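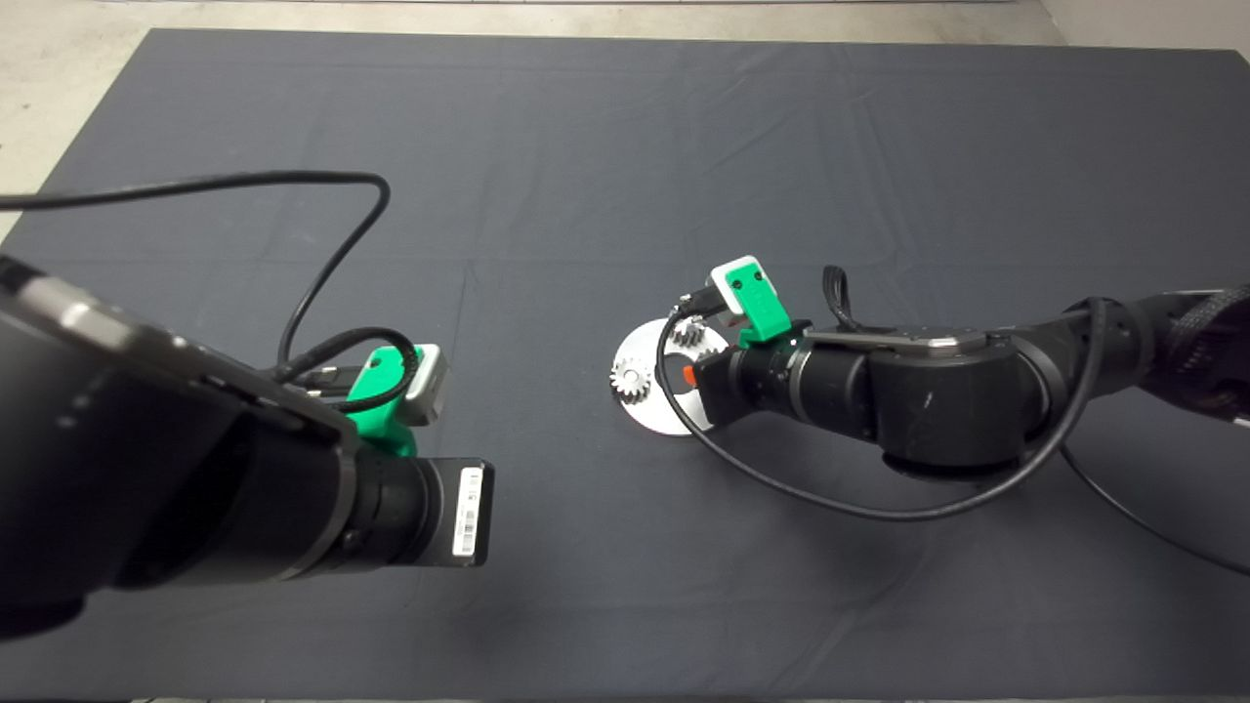

Foro vecinal de Drodurham > Casa y jardín > Plantas

Hojas amarillas en el limonero en maceta, ¿es hierro o me estoy pasando con el agua?

Hola a todos. A ver si alguien me orienta que estoy ya desesperada. Tengo un limonero en maceta en el balcón, lo compré en el vivero Quispe el año pasado, ya con su injerto y todo. Balcón orientado al sur, sol desde media mañana hasta las cinco de la tarde. Iba de maravilla hasta hace un mes. Ahora las hojas nuevas salen amarillas con los nervios verdes, y las viejas de abajo están bien, verdes oscuras. Se le han caído unas cuantas flores también.

Lo que he hecho hasta ahora: regar cada dos días en verano, cada ocho en invierno (a veces se me olvida). Abono de cítricos en primavera, el granulado de toda la vida. Le puse posos de café porque lo leí por ahí. Nada, igual. Mi cuñada dice que lo trasplante ya, mi vecino que ni se me ocurra tocarlo. La maceta es de plástico, 20 litros, y tiene plato debajo. El agua de aquí es durísima, el hervidor se pone blanco en una semana.

Dudas concretas: ¿le echo quelato de hierro directamente? ¿Cuánto? ¿Quito el plato? ¿Y lo de trasplantar, ahora o espero? Gracias de antemano, perdon por el ladrillo de texto.

Maribalcón
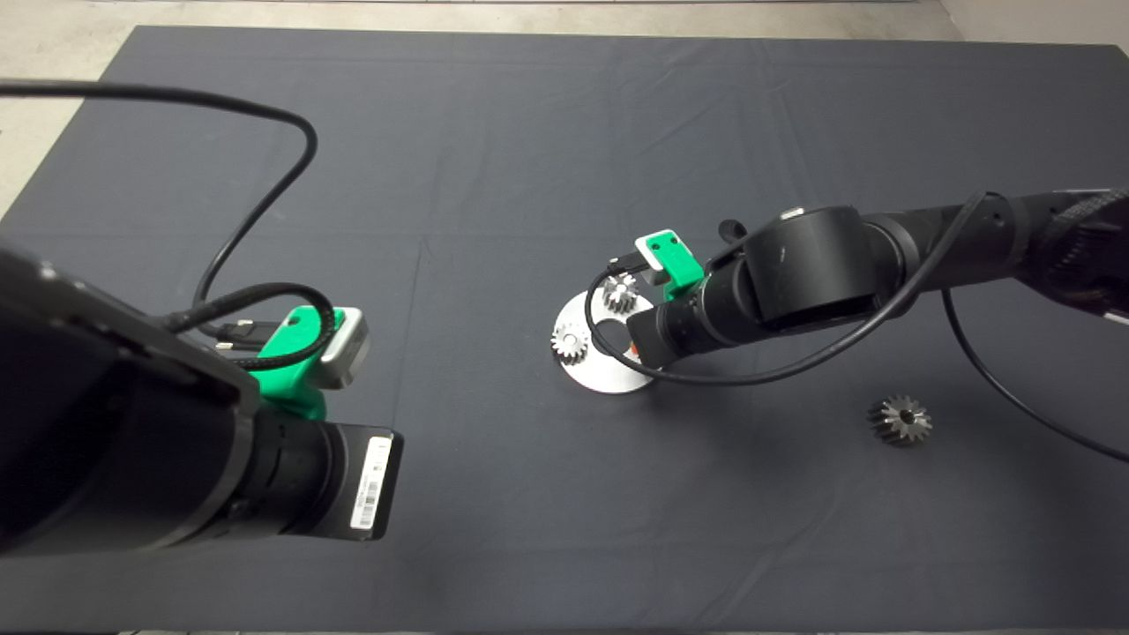
Drodurham, mayo

Clorosis férrica de libro, lo tuyo. Hoja nueva amarilla con nervio verde = hierro. Si fueran las viejas te diría nitrógeno o magnesio, pero dices que abajo están bien, así que no.

Ojo, seguramente hierro hay en la tierra. El problema es que con agua tan dura el sustrato se va poniendo alcalino y la planta no lo puede coger. O sea, puedes echar lo que quieras que si no arreglas el agua vuelves a lo mismo en dos meses.

Yo haría esto, por orden:

Quelato de hierro, del que pone EDDHA en el bote. Los otros (EDTA) con agua caliza no aguantan casi nada. La dosis la que diga el envase, disuelto en el agua de riego y al atardecer, que la luz lo estropea. Mancha muchísimo. Rojo oscuro. Las baldosas de mi terraza todavia lo recuerdan.

Agua: de lluvia si puedes recoger. Si no, del grifo con un chorrito de vinagre y unas tiras de pH de las baratas, hasta que te dé entre 6 y 6,5. No te vuelvas loca con los decimales.

El plato fuera, o vacíalo a la media hora de regar. Las raíces de los cítricos encharcadas se pudren y una raíz podrida tampoco coge hierro, te da los mismos síntomas y encima te confunde.

Las hojas que ya están muy amarillas igual no recuperan. Mira las nuevas. Si en tres semanas salen verdes, vas bien. No arranques las otras, algo hacen todavía.

Los posos de café yo los dejaría. Hacen costra arriba, crían mosquito y acidificar, poquísimo.

Trasplantar ahora con flor no. Espera a que cuaje, o mejor a finales de invierno.

limonesyalgomas

Drodurham, mayo, por la noche

De acuerdo con casi todo lo de arriba menos con lo de trasplantar. Depende. Haz una prueba: mete el dedo hasta el segundo nudillo antes de regar. Si a los dos días sigue húmedo, riegas de más y punto. Y levanta la maceta (con ayuda) y mira los agujeros de abajo. Si salen raíces por ahí, blancas y apretadas, está pidiendo sitio. Si no sale nada y huele a cloaca, tienes pudrición y ahí no esperaría a febrero ni loco.

Yo tuve uno igual, también del Quispe. Venía con un cepellón durísimo, como un ladrillo de turba, que por fuera se mojaba y por dentro seguía seco. El agua bajaba por los lados y salía al plato, y yo tan contento pensando que estaba regado. Lo arreglé metiendo la maceta entera en un barreño hasta que dejó de hacer burbujas, luego a escurrir una mañana entera. Cambió bastante en cosa de un mes.

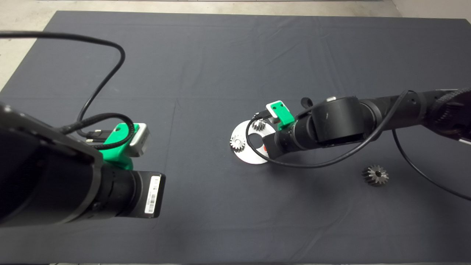
Después de eso ya le puse sustrato de cítricos de Sarketti, el saco grande, mezclado con perlita, cuatro partes de uno y una de otra. Maceta de barro, un par de dedos más ancha que la anterior y no más, que si te pasas de tamaño se queda agua donde no hay raíz. El injerto siempre por encima de la tierra, eso sí es importante. Si brota algo por debajo del injerto, fuera con ello, es del patrón y te come la planta.

Y la caída de flor no es para asustarse. Tiran la mayoría siempre, aunque estén sanos. El mío echa flor como para una boda y me da 10 limones si hay suerte.

Ah, el abono. Con el granulado de primavera solo se queda corto en maceta, porque se lava con tanto riego. Uno líquido cada dos semanas hasta septiembre, con micronutrientes, y el mismo día que el quelato no, sepáralos unos días.

Mira también por el envés por si hay cochinilla, ya que estás.

paco_riego

Drodurham, mayo

echale clavos oxidados a la tierra, mi abuela lo hacia de siempre y tenia unos limones enormes

nuriab

Drodurham, junio

Actualizo por si le sirve a alguien. Plato fuera, quelato del EDDHA en dos riegos, vinagre en el agua con las tiras. El dedo salía mojado a los dos días, así que sí, me estaba pasando, ahora riego cada cuatro y según. Por los agujeros no asomaba nada y oler no olía a nada raro. Los brotes nuevos vienen verdes, las amarillas siguen más o menos igual. Los clavos no los he probado, lo siento Nuria. Cochinilla había, poca, en dos ramas, la quité con un algodón y jabón potásico.

Una cosa más, ¿el jabón se puede repetir con la planta en flor o espero? Que le quedan cuatro flores y no quiero cargármelas.

Maribalcón

Drodurham, junio

Se puede, al atardecer y sin empapar las flores. Repite a los ocho días.

limonesyalgomas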